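Onau
About us

Home
What we do
Service plans
Parts
About us
Contact

We set up small robot cells and then keep them running. That is the whole business. Two-arm tabletop cells mostly, the kind that fit in a closet-sized room. We don't sell arms. We look after them once they're on the rail.

The cell we get asked about most is the shelf cell at our Clorside shop. Two arms, one rail, a pink shelf with cups and mugs. It's our long-running cell, and everything we tell customers about upkeep got tried on it first.

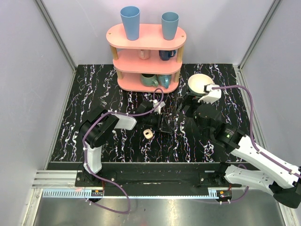
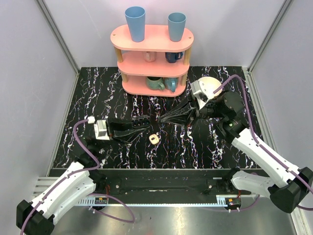 The shelf cell, Clorside. Both arms on the front rail, cups up top, mugs on the lower boards.

How we started

Two of us, a rented unit, one customer. The customer was Momham, who ran a kitchenware test bench and had an arm that dropped things after lunch. Every day, after lunch. Turned out to be a connector warming up and letting go. We fixed it with a new connector and a cable tie, and got a phone call the next week about a second bench, then a third.

Then we moved to Clorside, which has a proper floor and a loading door. Six of us now. Still one kettle.

What's in the cell

People coming for the open shop ask the same things so here goes.

Two arms, white link covers, black joints, a black gripper on each. A white module sits up by each gripper. Purple cable from the module back along the arm, tied down as it goes. Electronics at the front by the pale blue toothed strip, one lot per side, so you can get at them without leaning over the table.

The top is black marble pattern. Pretty, bad for finding dropped screws. We keep a magnet on a stick next to it.

Pale walls, metal corner strips. The walls get wiped, thats about all they need.

The shelf and the cups stay in as our standard check load. Tall cups on the top board, mugs below, a bowl off to the side. Mugs are good for checking because of the handles – a gripper that is a hair out will find a handle long before it has trouble with a plain cup. A mug on the bottom board with another one right beside it is harder again. If an arm can get in there and out without a clink we're happy.

How we set one up

Rail first. Everything hangs off the rail so if the rail is off, all of it is off. Bolt down the beam, check it, go get coffee, check it again.

Then base plates. Snug, not tight. Put the arms on, then tight.

Cables next and this is where we're slow. We're slow on purpose. Run the cable with the arm folded, tie it, then stretch the arm all the way out and see what pulls. Cut the ties, do it over. A cable needs a loop at the wrist and slack at the elbow. Too little and it tugs the connector every time the wrist turns. Too much and it catches on the shelf. Most cells we build get tied twice, a few get tied four times.

Power on one side at a time. Left, then right. Move each joint by itself. Listen. Then both arms together, grippers toward the middle, slow, hand on the stop button.

Last we bring the grippers in nearly tip to tip over the middle of the table. If the left and right side disagree on where the middle is, it shows up right there and you can see it by eye. We write down the gap and tape the number to the cell.

Looking after it

Our standard plan. Same list we use in the shop.

Every Saturday, before anybody runs anything:
Wipe the finger pads, dry cloth
Look down each cable from module to base, wiggle the connector
Replace any tie that has gone loose or yellow
Check the base plate screws
Tip to tip check, write down the gap

Every 351 hours of running:
Back off the wrist screws and retighten in order
Blow out the electronics at the front, low air, not the big compressor
Take the fingers off, clean behind them
Rerun the shelf check, all the cups and mugs

When something sounds different:
Stop it. Call us. Don't run it "just till the end of the shift".

The 351 isn't magic, it's what the hour counter said the first time we found a wrist screw backing out. We've stuck with it and havent been caught since.

What breaks

Cables. Then cables. Then finger pads.

In our service log we have 146 repair visits and 40 of them were one kind of problem, a cable pinched or rubbed at the elbow. Cheap part, long afternoon. You have to take the ties off the whole arm to change it and then tie it all again, and if you rush the second part you'll be back in a month.

Joints hardly ever. When a joint does go it's usually been complaining for a while and the radio was on.

The modules up at the gripper get knocked. They sit right where the arm comes in past a shelf or the rim of a bowl. The bracket takes most of it. We carry spare brackets in the van, also spare connectors, also way too many ties.

Who we work for

Test benches, packing tables, a couple of schools, two labs. Momham still, nine benches now. Stöckli, who make display shelving and needed a cell that would load and unload the same shelf all day long without scuffing the finish. That one took us most of a spring. Soft pads, slower approach, a different wrist angle from what we started with. It's been running since May with one callout (cable, elbow).

We turn down big stuff. If it needs a fence and a forklift, call someone else, we can give you names.

How we work

Fixed price for a set up. Monthly for the plan. Repairs by the hour plus parts, and if its the same fault inside 6 weeks the second visit is on us.

We leave a paper log on every cell. Paper, on a clipboard, on a string. The gap number, the hours, the date of the last tie job, initials. We've tried doing it on a tablet and people stopped filling it in by the second week. Please don't take the clipboard home.

Phones are answered from 7 in the morning. After hours leave a message and say which side, left or right, as you stand in front of the rail. Saves us a call back.

Visiting

Open shop is Saturday mornings after the weekly check. Come see the shelf cell, bring your own mug if you want to know whether it can be picked up. Flat shoes. Parking is round the back by the loading door – the front spaces belong to the tile place.

Looking for work? We need one more pair of hands for benches and van visits. Steady hands, OK with small screws, valid license. We'll teach the rest. Drop in or use the contact form.

Contact us
Service plans
Back to top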